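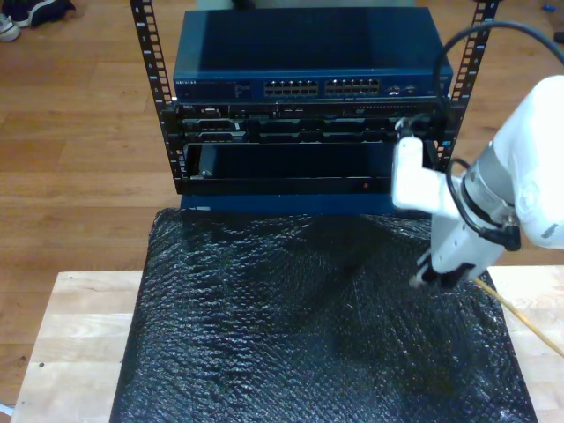 Flinlow Street Names, release 4

Flinlow is a table of street names and their recorded spellings for the town of Engate and the parish of Sotelo. It is meant for people matching old addresses to current ones: family historians, record offices, anyone with a box of letters and a modern map. The file is maintained by Edith Tello. Last revised 16 August 2018.

Contents

The release holds 1,227 streets and 3,175 spellings. Every street has at least one spelling, the current official one. Many have only that. The longest list belongs to Tannery Row, which was written with one n, two n's, an ie ending and, in one rate book, as a single word with no vowel after the T.

Files

streets.csv – one row per street
spellings.csv – one row per spelling, linked to streets.csv by street_id
sources.csv – one row per book, map or directory consulted
changes.txt – corrections between releases

All files are UTF-8 with a header row. Fields are separated by commas and quoted only where the value contains a comma. Line endings are LF.

Fields in streets.csv

street_id: integer, stable between releases. A withdrawn id is not used again.
name: current official name, in full, with no abbreviations.
area: either Engate or Sotelo. Streets crossing the boundary are given the area in which the lowest house number falls.
status: open, renamed, merged or lost. A lost street has no part of its line still in use as a public way.
successor: the street_id of the street that replaced it, for rows marked renamed or merged. Otherwise empty.

Fields in spellings.csv

street_id: as above.
form: the spelling exactly as written in the source, including capitals and periods.
first_year, last_year: earliest and latest year in which the form was found. These are years of the sources read, and a form may well have been in use before or after them.
source_id: the source for first_year. The source for last_year is not recorded in this release.
sound_key: a short code produced by Fonon, used to group forms that would have been said alike.

Notes on the sound key

Fonon keys were built for the local accent and should not be compared with keys from other schemes. Final r is dropped, and initial h is ignored before a vowel. Two forms with the same key are not always the same street: Hall Lane and All Lane share a key and were never connected. Filter on area and year before matching on sound_key.

Keys are limited to eight characters. Names of four or more words are therefore cut short, and matches on them are poor.

How the forms were collected

Forms were typed from rate books, directories and printed maps. Handwritten sources were typed twice and the two versions compared. Where they still differed after a third reading, the form was left out. Some 200 readings were dropped this way, most of them from the water-stained volumes of the Sotelo rate books.

Abbreviations such as St. and Rd. were kept in form and expanded in name. Ditto marks were replaced with the word they stand for. Obvious printer's errors were kept.

Known problems

Directories were sometimes copied from the previous year's edition, so last_year tends to run late for renamed streets.
Courts and yards behind main streets are thinly covered in Engate.
The two Church Walks in Sotelo were held under one id until release 3. They are now separate, and the older id stays with the northern one.
A few map forms carry the year of printing where the survey year could not be found.

Corrections

Send the street_id, the form and a reference to the page or sheet. Corrections without a reference are held until one can be found. Those received by the end of September go into the next release.

Use

The tables may be copied and adapted freely, provided the release number is given. The scans of the rate books are not part of the release and cannot be supplied.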